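2025-12-04
By a staff columnist

Who Pays When the Stadium Crowd Goes Home?

The deal the city signed in October to bring a road race downtown was sold to us as free money. Ondetti, the company putting on the race, would pay its own way. Hotels would fill up. Restaurants would be slammed. All the city had to do was close 34 blocks for a morning and smile for the cameras.

I've heard that one before, and I'd like to see the receipts.

Start with the contract. It runs four pages, and most of that is about where the sponsor banners can hang. Ondetti covers the barriers, the timing gear and the portable toilets. Police overtime is listed as "shared." Shared how? The contract doesn't say. Neither does the mayor's office, which told me the split will be worked out after the final bills come in. Try that with your plumber.

Then there's the crowd. The city's press release promised visitors from all over the region and gave a spending estimate put together by Ustonix, a consulting firm that Ondetti hired. I'm sure the people at Ustonix can add. I'd still feel better if the company asking for the street closures hadn't been the one paying for the math. Their report counts every runner as an out-of-towner who stays two nights and eats out for every meal. Of the 1000 runners who signed up last time, 533 had a local zip code. My guess is those folks slept in their own beds and had eggs at home.

None of this makes the race a bad idea. I like a race. I've stood on the curb with a cowbell and yelled at strangers in the rain. What I don't like is being told that a party costs nothing by the people who are throwing it, with a bill due to land on my doorstep in the spring.

The ticketing side is worse. Spectators who want a spot near the finish have to buy through Plotgate, which adds a fee to each seat, then another fee for sending you the ticket by email. Those seats sit on a public street. We paved it. We plow it. The city gets no cut of either fee, according to the contract, and when I asked who agreed to that, I got three different answers from three different offices.

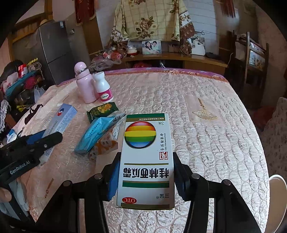
What I'd Ask For

A real number, before the vote on next year's race. Put the police hours, the cleanup crews and the lost parking money on one sheet of paper and post it where people can read it. Have somebody outside the deal check the hotel figures. And if Plotgate is going to sell seats on Main Street, charge it rent.

The owner of Ji, the noodle shop by the finish line, told me race morning was the slowest of the year because her regulars couldn't get across the barriers. She isn't in the Ustonix report. She'd like to be asked before the council signs another one of these, and I think she should be.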